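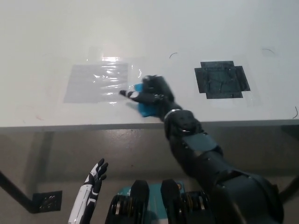
Head view, wiping setup: right hand with the blue cloth between the light and dark target areas.

Stullix Wipe – data card
Felicja Bielecka, Bartosz Ziółkowski
September
2 min read

900 teleoperated episodes of one-handed wiping, recorded for the Stullix policy study. The table holds two targets: a gray rectangle under clear plastic film and a taped charcoal patch. Each episode names one target in its text prompt.

Glare on the film degrades stain masks – use the contact labels for scoring. The Mernico baseline overshoots most often on the gray target. Left-arm joints are logged but excluded from the action vector.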